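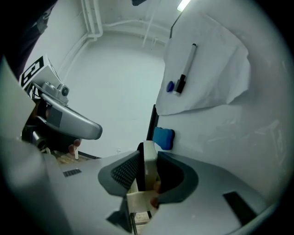
Fig. 1. Holding the cream plastic part in one gripper, with the second gripper on the left and our whiteboard behind.

So this is the part of the project I liked best! For Flalteo we wanted to teach a robot arm a two-handed job by showing it, with no code for the moves at all. You hold a gripper in each hand, do the task yourself, and the recordings go into training later.

I figured that would be the easy bit (ha). We recorded 360 demos through March and kept 321 after I went through them all – mostly I threw out the ones where I'd moved way too fast or bumped one gripper into the other. My first 21 were so jerky that I redid every one of them.

What helped most was slowing down and squeezing the same way each time. I also quit fixing a bad grip with my fingertips, which is a really hard habit to break, because the robot doesn't have any!

Training took almost 4 hours a run on the lab computer, so I'd start one before dinner and check it at night. Next up is the Moltano part, which is rounder and a lot more slippery – I've already started practicing with it.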